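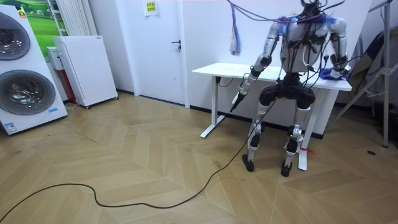

Kursunterlagen > Haushalt und Raumpflege > Einheit 3

Einheit 3: Tischflächen und Parkett

Drucken | Als E-Mail senden

Liebe Teilnehmerinnen und Teilnehmer,

schön, dass Sie auch im Mai wieder dabei sind! In der letzten Einheit ging es um Küche und Bad, und viele von Ihnen haben gefragt, wie man denn nun einen Arbeitsplatz ordentlich sauber hält. Dem wollen wir heute in aller Ruhe nachgehen, am weißen Stehtisch und am Fischgrätparkett, auf dem er steht.

3.1 Die Tischplatte

Räumen Sie die Platte zuerst ganz leer, auch wenn es lästig ist. Danach wischen Sie mit einem leicht feuchten Tuch von der hinteren Kante nach vorn, in langen Bahnen, die sich ein wenig überlappen. Falten Sie das Tuch vorher zweimal, dann haben Sie immer wieder eine frische Seite zur Hand. Ein zusammengeknülltes Tuch, so wie das blaue rechts auf dem Tisch, nimmt an den Falten Schmutz auf und lässt daneben Streifen stehen - bitte auseinanderschütteln und neu legen. Die Ecken kommen zum Schluss dran, und dann auch gleich die Kanten, die man so gern vergisst.

3.2 Der Boden

Parkett mag kein stehendes Wasser. Erst saugen oder kehren, dann nebelfeucht wischen, und beim Fischgrätmuster am besten in Richtung der Zimmerlänge, denn jedem einzelnen Stab kann man ohnehin nicht folgen. Lose Kabel nehmen Sie vorher vom Boden auf. Unter den Tischbeinen sammelt sich feiner Staub, dort hilft eine weiche Bürste.

Übungsaufgabe: Schreiben Sie für Ihren eigenen Tisch einen Ablauf, der in 16 Minuten zu schaffen ist. Mirko Cirillo sammelt die Blätter beim nächsten Treffen ein.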